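Prirkwood 600 Walk-Behind Leaf and Debris Blower
Grounds maintenance equipment from Nivham
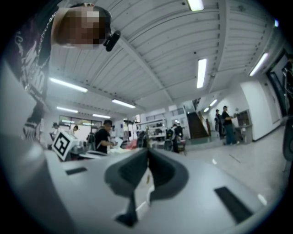 The Prirkwood 600 is a wheeled blower for contractors and site managers who clear parking lots, paths, playing fields and large lawns. It moves wet leaves, grass clippings, twigs and light gravel. One operator can use it for a full shift without carrying any of the weight.

We have supplied the Prirkwood line to grounds crews for several seasons. The 600 replaces the older side-discharge model and takes the same wheels, belts and air filters, so parts you already have on the shelf will still fit.

Where it is used

Office parks and retail sites, mostly. The 600 is also bought by schools, cemeteries, golf clubs and homeowner associations with more ground than a backpack blower can handle in a morning. It fits through a standard single gate with the handles folded in.

It is a poor choice for tight planting beds or fresh mulch. Use a handheld blower there, or a rake.

Airflow and discharge

The discharge chute is set by a lever on the handlebar and has three positions: forward, side and angled down. Side discharge is the usual setting for open pavement. The angled position lifts leaves that have matted down after rain. Air speed is set by the throttle, and the throttle holds its position when you let go. The stop switch is beside the right grip.

Engine and fuel

Four-stroke gas engine with recoil start. An electric start kit can be ordered with the machine or fitted later by a dealer. The tank gives up to 100 minutes of running at working speed. Use regular unleaded. Do not use fuel that has been stored over the winter.

Chassis

Welded steel frame with a powder-coated finish. The front wheel swivels and can be locked straight for long runs along a curb. The rear tires are air-filled. Solid tires are available for sites with thorns or broken glass — these ride harder and are not recommended for turf.

Specifications

Model: Prirkwood 600
Working width on pavement: 60 inches
Start: recoil, electric optional
Discharge: forward, side, angled down
Handlebar: folding, height adjustable
Front wheel: swivel with lock
Color: green or dark gray

Supplied with the machine

Blower unit, assembled
Spark plug wrench
Engine oil for first fill
Operator manual
Spare drive belt

Options

Electric start kit
Solid rear tires
Tse canvas cover
Hakosell trailer mount, single or double

The Hakosell mount bolts to most open landscape trailers and holds the machine by the frame. Measure your trailer rail before ordering. The double version needs the wider rail.

Care and service

Check the oil before each day's work. Clean the air filter weekly in dry conditions and more often on dusty lots. Clear the intake screen whenever leaves build up on it, with the engine stopped and the plug wire off. Belts should be looked at in August, before the leaf season starts, and changed if the edges are frayed.

Service can be booked at the Nivham workshop. Collection is available for contract customers. Please drain the fuel tank before the machine is picked up.

Price and ordering

$3,546 plus tax, recoil start. Options are priced separately and are listed on the order form. Price checked 2018-02-17.

Machines in green are normally in stock. Dark gray is built to order and takes longer — ask for a date before you commit to a job. Demonstrations on your own site can be arranged through the sales desk, and we ask that you have an area of leaves or clippings ready to clear.

Related items

Prirkwood backpack blower
Prirkwood lawn vacuum
Replacement belts and filters
Tse ear protection and safety glasses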